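Liste de contrôle annuelle – locaux d'activité, rez-de-chaussée et mezzanine
Site de Curkville, bâtiment loué par Prultine
Passage de décembre, début à 14 h

Rappel de notation : C = conforme, R = réserve, NC = non conforme. Une case cochée sans commentaire ne vaut pas grand-chose à mes yeux, j'ai donc commenté.

1. Issues de secours
Porte côté cour : C. S'ouvre d'une main, barre antipanique graissée.
Porte côté quai : R. Elle s'ouvre, à condition de pousser de l'épaule. On m'assure que c'est « la saison ». La même explication figure dans le rapport précédent, rédigé en plein été.
Largeur de passage dans le couloir : NC. Deux armoires métalliques contre le mur gauche. À déplacer sous 14 jours.

2. Extincteurs
Parc déclaré : 11 appareils. Étiquettes de vérification lisibles : C.
Accès : R. Celui de la mezzanine est derrière un portant à vêtements.
Formation du personnel : déclarée faite. Je n'ai vu aucune feuille d'émargement et je laisse donc la case vide.

3. Éclairage de sécurité
Blocs du rez-de-chaussée : C au test par bouton.
Bloc de l'escalier : NC. Voyant éteint, pas de bascule sur batterie. Le registre le dit remplacé par Kodikara ; je veux bien le croire, mais il faudrait alors m'expliquer la poussière sur les vis.

4. Installation électrique
Tableau principal : C. Fermé à clé, schéma présent.
Multiprises : R. Deux en cascade sous le bureau d'accueil. Remarque déjà faite, réponse déjà reçue (« provisoire »).
Différentiel 300 mA en tête : déclenche au bouton test. Cela ne prouve rien sur le temps de coupure, aucune mesure n'a été fournie.

5. Plans de travail et marquages
Adhésif de repérage bleu sur les plateaux : C pour la lisibilité.
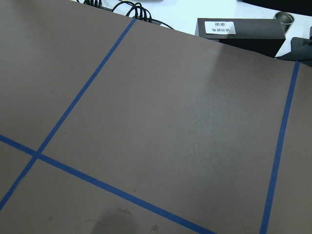
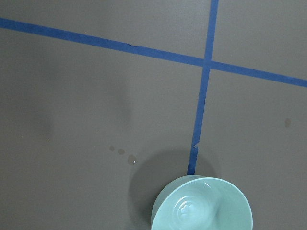

Ruban bleu croisé sur les surfaces de travail
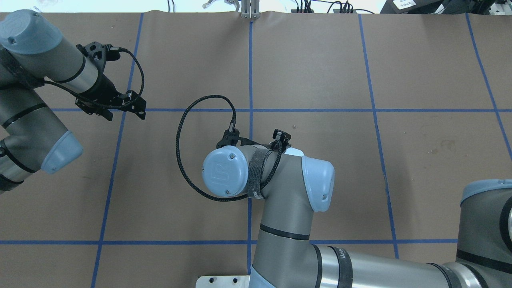
6. Circulation et sols
Revêtement du rez-de-chaussée : C, sauf le seuil du local déchets, où la barre de jonction se relève. Réserve mineure, mais c'est ce genre de réserve mineure qui finit en entorse.
Escalier : R. Nez de marche antidérapants usés sur la partie haute. Le devis Tranness est affiché au mur, sans signature. Un devis affiché n'est pas une réparation.

7. Ventilation et sanitaires
Extraction des sanitaires : C à la feuille de papier, méthode qui vaut ce qu'elle vaut.
Niveau sonore près de la centrale d'air : environ 57 dB relevés au téléphone. Valeur indicative, à ne pas recopier dans un document officiel.

8. Registre de sécurité
Présent, à jour selon la couverture. À l'intérieur, l'exercice d'évacuation est noté « satisfaisant », sans durée ni effectif. NC tant que la page n'est pas complétée.

Avis : favorable avec réserves, ce que je mets faute de catégorie intermédiaire. Les points 1, 3 et 8 doivent être levés avec justificatifs – photos ou factures, les assurances verbales ne sont pas acceptées. Prochain passage à fixer par Prultine après réception des pièces.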